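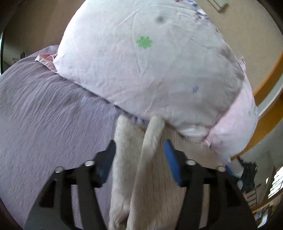 Caderno de bancada, 14 de setembro
Regras para as sessões com pinça de mão, tarefas de cama

Passei a limpo o que ficou combinado para a série Rustunar. A versão de janeiro tinha pontos vagos e cada operador fazia à sua maneira. A partir de hoje vale esta.

Antes de gravar
Limpar as almofadas internas dos dedos com pano seco. Abrir e fechar a pinça até ao fim do curso, três vezes, e ouvir se alguma articulação prende. Se prender, não se grava, vai para a bancada.
Verificar os fixadores das barras. Reapertar à mão, nunca com a aparafusadora.

Durante
Na manta, aproximar com as garras abertas, uma de cada lado da dobra, e só depois fechar. Não empurrar o tecido com a ponta dos dedos para fazer a dobra.
Uma peça de cada vez. Com a manta na pinça, a almofada fica onde está, mesmo que esteja por cima de parte dela.
Não alisar a colcha entre tomadas. As rugas fazem parte do estado inicial.
A mão livre fica fora do campo. Se entrar, a tomada é marcada e não se apaga.

Registo
Nome do episódio, tarefa, operador, resultado. As falhas contam e são guardadas na mesma pasta. Em janeiro apagámos falhas e depois não se conseguiu comparar com o lote Deradholm.
Até agora temos 182 episódios aceites dos 200 desta fase. Outros 76 estão por rever, quase todos de manta. O objetivo final continua a ser 2,000.

Dúvidas em aberto
Quanto tempo manter a pinça fechada antes de levantar? A folha Azimi diz um segundo, a Stolido não diz nada. Fico com um segundo até haver teste.
Tecido felpudo e tecido canelado na mesma tarefa: separar por etiqueta ou deixar junto? Eu separava. Falta acrescentar o campo no formulário.
Pedir almofadas internas de reserva, só há um par.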